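We use cookies to remember your language and to count visits to this page. Accept all | Only necessary

Kerkel Repair Circle — Members' newsletter, August

Keep the small parts: what we learned from one year of the parts shelf

Last summer we started to keep the parts from appliances which could not be saved. Before that, when a mixer or a coffee machine was finally dead, the owner took it home again or it went to the recycling yard in Trevaskis, with all its good screws, feet, lids and knobs still on it. Several members found this a pity, and so the parts shelf began, in the corridor behind the workshop. It is now three shelves and one cupboard, and it is time to write down how it works, because many new members have joined since spring.

The first thing to say is that most repairs on our Thursday evenings are not electrical. People come with the fear that the motor is burnt, and then the real problem is a broken clip, a lost foot or a seal that has become hard. For this kind of fault the part costs very little, but the maker often does not sell it alone. You must buy the whole lid, or the whole door, and then the repair costs nearly so much as a new machine. The shelf is for exactly these cases. In the past year 61 repairs were finished with something from it.

Please look at the following before you put anything on the shelf. The part must be clean. Grease and old food are the main reason why we throw parts away, and it is not pleasant work for the person who sorts. Wash plastic in warm water with a little soap and let it dry one night. Metal parts can be wiped with a cloth. Do not use strong cleaner on clear plastic, it makes fine cracks which you see only later.

The part must also have a label. Write the kind of appliance, the maker, and the model number if you can find it. The model number is usually on the underside or inside the door, on a silver or white sticker. A part without a label is nearly useless after two weeks, even when the person who brought it was sure that everybody would recognise it. We have still a box of grey knobs from last autumn, and they wait for somebody who knows what they are.
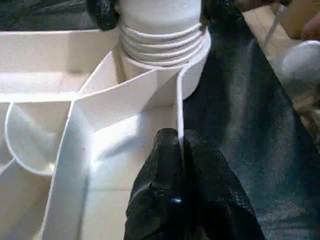 White plastic, with dividing walls and a ridged cylinder.

Some words about plastic in general. It is the most common material on the shelf and also the one which causes most questions. Old plastic that has stood in the sun can look good and still break in your hand when you press it in. Bend it very gently before you fit it. If it makes a small cracking noise, do not use it for anything which carries weight or holds water. Threads are another difficulty. Two caps can have the same width and still not fit together, as the distance between the ridges is different. Turn the cap backwards first until you feel it drop a little, then forwards. If it becomes tight after half a turn, stop — it is the wrong one, and force will only damage both sides.

For seals we do not keep used ones any more. A used rubber ring has already taken the shape of its old place and it will leak in the new one. We now order mixed sets of new rings from Dosteo, and a member may take what is needed and put a coin in the tin.

We are also asked whether parts may be lent. Yes, but please write it in the green book. A part that you want to try at home can stay with you for 8 days. After this time we suppose that it fits and that you keep it, and we cross it out.

There is one group of parts that we do not accept: mains cables with damaged cover, batteries of every kind, and anything from a microwave oven. The yard in Trevaskis takes all of these on the days when it is open. Please do not leave them by our door in the evening, it has happened two times and the neighbours were rightly not happy.

In autumn we would like to exchange parts with the repair group in Ustalen. They have much more from sewing machines and radios than we have, and we have more from kitchens. The plan is that each group makes a simple list and sends it to the other every month. If you like making lists and have one free hour, please tell us at the desk on a Thursday. The computer work is not difficult, and the coffee is free.

The workshop is closed for the last two weeks of August. The shelf is closed also.

Recent items
Sharpening evening: bring only two knives per person
How to open a kettle base without breaking the clips
New lamps over the long bench
Bus times to Ustalen for the autumn meeting
Wanted: a solid table, not too high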